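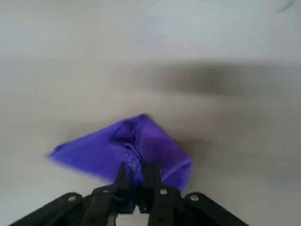 Wrist view, purple cloth, fingers closed on the seam.

September 2024 - Garkport bench, cloth pickup

Picked up where the August notes stop, which is to say at the word "slipping" underlined three times.

Changed since then: new finger pads (Dalia cut them from the Clorkmont sheet, the thin stuff, after the thick stuff turned out to be a very good eraser), and the close speed is down to 30 in the config. Units are whatever Morsy thinks they are. I have read the Morsy docs twice and remain open to suggestions.

Ran 24 pickups with the purple cloth. Logged 27, because three were me pressing the wrong key. I have left them in the log as a warning to others.

The grasp on the seam is the one I want. The braided bit gives the fingers something to pinch, and the cloth bunches up to a peak instead of lying there like a puddle. Grabs on the smooth part are still poor. The cloth has a sheen to it and the pads slide across as if they were being paid to polish it. Total for the session: seam grabs mostly held, smooth grabs mostly did not, and one grab got hold of the table covering and would not be talked out of it.

Linkage: left pivot had play in it again. Took the screw out, put a drop of threadlocker on, put it back. I did this in August too, so either the threadlocker is old or I am. Thiện says to stop doing screws up by feel and use the torque driver. The torque driver is in the Zallside drawer, under everything else in the Zallside drawer.

Camera: left edge of the cloth smears when the arm is still moving. Added a 300 ms wait before the grab frame is saved. Makes the whole cycle feel like it is thinking something over. Lamp shadow is also a nuisance - the segmentation script took the big dark patch for cloth twice and planned a very confident grasp on it. Dalia wants a second lamp. I want to move the first one, mainly because it is free.

To do:
- find seam first, fall back to highest fold
- try the pads with a coarser face
- move the lamp, take new background shots
- Thiện to send his version of the close routine (he has said "tonight" more than once)
- dig out the torque driver

Left the arm parked and the power strip off. Config is saved as purple_seam_2. Please don't ask about purple_seam_1.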